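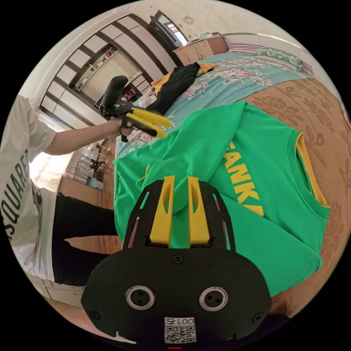
Gemma Serra 看完预算初稿，回了一句：手持夹爪的单价大家都会问，夹爪手指多久换一次、换一次停多久，表里却一个字没有。她还问，为什么存储和人工写在“其他”里，这两项加起来明明比设备贵。

初稿按她的意见重排了一遍，下面是重排以后的做法。适用对象是准备采购手持夹爪、到住家里采集叠衣服和整理床铺这类操作数据的小团队，一到三个采集点。规模再大的，第四步和第六步要另算。

第一步 先定任务，再定数量

不要从“买几套”开始。先写一张任务单，每行一个任务，写清楚四件事：单手还是双手，操作对象是什么，在什么台面上做，一条数据大概多长。

叠T恤、铺床单、套枕套都按双手任务算，一个工位要两只夹爪。拿杯子、关抽屉按单手算，一只就够。我们第一版任务单里有76个任务，双手的占了多数，所以按“一人一只”估出来的数量从一开始就不对。

任务单定下来以后，把相近的合并。叠短袖和叠长袖可以共用工位和人员，不必分开列设备。合并以后再数需要多少个同时开工的工位，工位数乘以每个工位的夹爪数，得到基本数量。

第二步 加备用件

备用分整机和易损件两类，分开写。

整机备用：每个采集点多备一只。两个采集点离得远的，不要共用备用机，路上一天，工位就停一天。

易损件主要是手指。布料任务对手指的磨损比硬物任务慢，但手指夹到拉链、扣子时容易变形，变形后夹薄布会滑。我们的做法是每只夹爪配两副备用手指，和夹爪放在同一个箱子里。固定螺丝也要备，螺丝规格写进采购单，不要只写“配套螺丝”。

线缆、充电头、存储卡各按基本数量加一份。

第三步 询价

向供应商要报价时，一次把下面几项问全，否则几家的数字没法放在一起比：

单只价格，含不含手指和线缆
手指单独购买的价格和起订量
标定由谁做，出厂标定能保持多久，重新标定怎么收费
相机与主体能否分开更换
配套软件是一次买断还是按年收费
交货周期，分批交货是否加价
保修期内返修的运费由谁承担

我们问了两家，Rudstead 和 Zurdale。Rudstead 单只便宜，手指要整包买，软件按年收费。Zurdale 单只贵一些，软件不另收钱，相机可以单独换。只看第一年，Rudstead 低；把第二年的软件费和一次相机更换算进去，两家差不多。最后选了 Zurdale，原因是返修周期短。

报价单要求写明有效期。我们手里这份报价的日期是2020年10月6日，过期后重新报，手指的价格就变了。

第四步 场地

住家采集不需要搭棚，但有场地费，常见的漏项如下。

场地使用费按半天算比按小时算好管。布置和收拾的时间也要付钱，合同里写清楚从进门算起。

床上任务要看床的高度和四周的空位。采集员得能站到床边，手臂伸到床中间不费力。床紧靠墙的房间只能从一侧做，任务单里要注明，数据分布会受影响。

光线要提前看。有窗的房间上午和下午差别大，要么固定时段，要么两个时段都采，后一种做法要多付一次场地费。补光灯我们列了预算，最后没有买。

衣物和床品另列一行。花色、材质、尺码都要有变化，旧衣物也可以用，买之前先问场地方能不能用家里现有的，能用的话在协议里加一条损坏赔偿。

第五步 编号和领用

设备到货当天编号，贴在机身上看得见的位置，二维码和数字都要有。扫码用于登记，数字用于口头交接，现场说“拿三号过来”比扫码快。

登记表至少包括：编号、序列号、标定日期、当前采集点、领用人、手指更换日期。每次换手指都写一行。月底数一下各编号的更换次数，哪一只明显偏多，先查使用的人手法有没有问题，再查机器。

双手任务的两只夹爪建议固定配对，配对关系也写进表里。混着用的时候，左右手的数据容易对错，事后查起来费时间。

第六步 存储和人工

这是 Gemma 指出的那一块，从“其他”里拿出来单列。

存储先试采再估。让一个工位按正常节奏采半天，看实际占用，再乘以工位数和天数，最后加30%的余量。这个余量主要留给重采和中间文件。硬盘按两份买，现场一份，带回来一份。

人工分三段：采集员、现场管理、质检。采集员上手需要培训，培训期间的数据大部分不能用，但工资照付，要列进去。质检的工作量容易低估，布料任务尤其如此，要看夹爪有没有真的夹住，不能只看最后叠得齐不齐。Lino Fontana 负责排班，他的经验是质检人数不要少于采集员的三分之一。

第七步 分批付款，先小后大

不要一次买齐。第一批只买两个工位的量，跑满50小时有效数据，再决定第二批。

第一批结束时对照下面几项：

手指实际更换次数和预估差多少
每小时有效数据的实际成本
返修了几次，每次停了几天
采集员有没有提出重量、握持方面的问题

我们第一批用了将近385条试采记录来核对这几项。结果手指的预估偏低，存储的预估偏高，第二批的采购单据此改了两行。

付款节点写成到货、验收、稳定使用三段，尾款压到第三段。验收要在真实任务上做，拿一件T恤完整叠几遍，两只夹爪都参与，数据导出来能正常回放，再签字。只在桌上开合几下不算验收。

预算表的列

项目、单位、数量、单价、小计、是否一次性、更换周期、负责人、备注。

“是否一次性”这一列不要省。软件年费、场地费、手指都不是一次性的，混在设备款里，第二年的预算就没有依据。

备注里写报价来源和有效期。改过的数字保留旧值，旁边写改动原因。我们的表目前改到第四版，项目代号 Werlow，存放在组内共享目录的采购文件夹里，旧版本没有删。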